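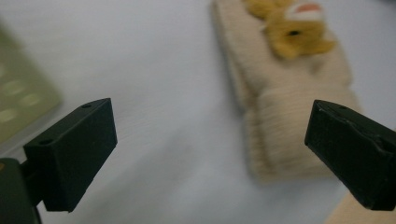 Lustska Publishes Free Practice Guide for Hand-Held Gripper Work

EDHOLM, Friday, November 27, 2020 – Lustska today released the Devent Guide, a set of working rules for people who record tabletop tasks with hand-held grippers. The guide covers the condition of the tool, the layout of the table, the handling of household items and the notes that must be kept with each recording. It is free to download and may be copied and changed by any lab or company.

The guide applies to grippers that are carried and operated by a person, with a camera fixed to the tool. Recordings made this way are used to train robot arms. Existing safety rules for fixed industrial robots say little about this kind of work, and most groups have been writing their own instructions.

Lustska wrote the guide after a review of its own recordings at the Edholm site. Staff checked 3250 recordings made with the company's Saha gripper. Of these, 951 were sent back. The most frequent reasons were missing notes on the condition of the fingers, items lying partly outside the work area at the start of a task, and changes to the table layout that had not been written down.

"The tool usually worked fine. The paperwork was the weak part," said Thilini Pathirana, who led the review and edited the guide. "Someone would swap a finger at lunch and the afternoon recordings would carry the morning's notes. Six months later you have no way of telling which finger was on."

What the guide covers

The guide has nine sections and can be read in one sitting. Each section starts with the rules, followed by notes on how to apply them. Rules use the word "must." Advice uses the word "should." A group that wants to say it follows the guide has to meet every "must" and has to keep a written list of any "should" it has decided to skip.

The sections on finger condition and table setup are the longest. They also changed the most between the October draft and the final text.

Finger condition

Gripper fingers wear at the edges and on the top face. Small nicks, scuffs and rough spots are common on fingers that see daily use, and the two fingers of a pair often wear at different rates. The guide does not require a finger to be replaced at the first mark. It requires the mark to be known and recorded.

Under the new rules:

Both fingers must be looked at before the first recording of the day and again after any drop.

Each finger must have its own number and its own page in the log. A pair is never logged as one part.

A chip on the inner face, where the finger meets the item, takes the finger out of service. A chip on an outer edge is logged and the finger may stay in use.

Mounting holes must be checked for cracks whenever a finger is removed.

After 2000 closing cycles, a finger must be taken off the tool and compared with an unused one. The person who makes the comparison signs the log.

If one finger is replaced, the other may stay on. Recordings made from that point must be marked as a mixed pair.

The draft would have required both fingers to be replaced together. Several groups that read it objected to the cost, and the Lustska review did not find enough of a difference to support the rule. The final text permits mixed pairs as long as they are marked.

Table setup

The guide asks for a plain, matte surface in a single light color. Paper and cloth coverings are allowed. Creases are also allowed, provided the covering lies flat enough that an item set down on it does not rock. Shiny coverings should be avoided under overhead lights.

Items that are not part of the task may stay on the table at the sides. Earlier in-house rules at Edholm called for the table to be cleared completely before each recording, and the review found that this was rarely done and made little sense for work meant to reflect ordinary homes. The new rule is that side items must be written down at the start and must not be moved during a recording unless the task calls for it.

The open space between the fingers at the start of a task should show bare surface. The operator should hold still for a moment before reaching. A short pause gives the people who label the recordings a clear starting point.

Marks on the surface, such as specks or pen dots, do not need to be removed. A mark that could be mistaken for a small item should be covered or wiped off.
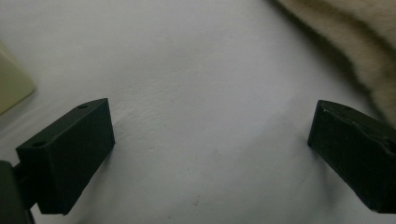 Soft items

Plush toys, blankets and other fabric items have a section of their own. They change shape when gripped, they shed fibers, and they can hide part of another item without the operator noticing.

The guide sets three rules for them. The operator must not pull a soft item by a sewn-on part such as an ear or a cap unless that is the task. Fibers must be cleared from the fingers between tasks. A soft item that has been squeezed out of shape must be set back by hand, off the recording, before the next attempt.

Fast movement near soft items is also addressed. Many of the recordings sent back at Edholm for image quality had been made while the operator swung the tool over the table. The guide advises operators to move at the speed they would use to pass someone a full cup.

Operator breaks and safety

A hand-held gripper puts its load on the wrist and thumb. The guide limits continuous use to 30 minutes, followed by a break of at least 10 minutes away from the tool. Operators must be shown how to release a jammed gripper before they use one alone. Long sleeves must be rolled up or fastened, and cables must run behind the operator's forearm.

A person other than the operator must not reach between the fingers while the tool is in use. This applies even to light grippers that could not cause an injury. Lustska included the rule so that habits carry over when the same staff later work beside a powered arm.

Privacy

The camera on the tool sees more of a room than the operator may expect when the tool is lifted or turned. Before recording starts, letters, screens and family photographs must be taken out of view of the table. Anyone who may pass through the room must be told that a camera is running. If a face or a name is recorded by accident, the recording must be set aside the same day and may be used only after that part has been removed.

Record keeping

Every recording must be stored with the tool number, both finger numbers, the surface type, a list of items and the operator's code. Operator names are kept in a separate file. Corrections are added as a new line with a date. The original line stays in place.

The guide comes with a one-page log sheet that can be printed or filled in on a tablet. Groups with their own log may keep using it if it has the same fields.

Trial use

Operators at Edholm worked from the October draft for four weeks. Their comments led to a shorter log sheet and to the removal of a rule on glove color. They also asked for the finger check to be placed at the top of the sheet, ahead of the item list, and this was done.

"People will follow a rule that takes a minute," Pathirana said. "The first sheet took closer to ten, and we got blank boxes. I would rather have fewer boxes with something written in them."

Availability and next steps

The Devent Guide and the log sheet are available now from the Lustska website. Print copies can be ordered from the Edholm office at the cost of postage. The guide is a voluntary document. It does not replace local workplace safety law or the instructions supplied with a tool, and where they differ, the stricter rule applies.

Lustska will accept comments on the first edition until the end of March. Comments should give the section and rule number and, where possible, the wording the sender would prefer. A second edition is planned to cover two-handed work, in which one operator uses a gripper in each hand.

About Lustska

Lustska makes hand-held recording tools for robot training, including the Saha gripper, and runs a recording site in Edholm. The company also trains operators for outside groups.

Press contact

Thilini Pathirana
Practice and Training, Lustska
Edholm office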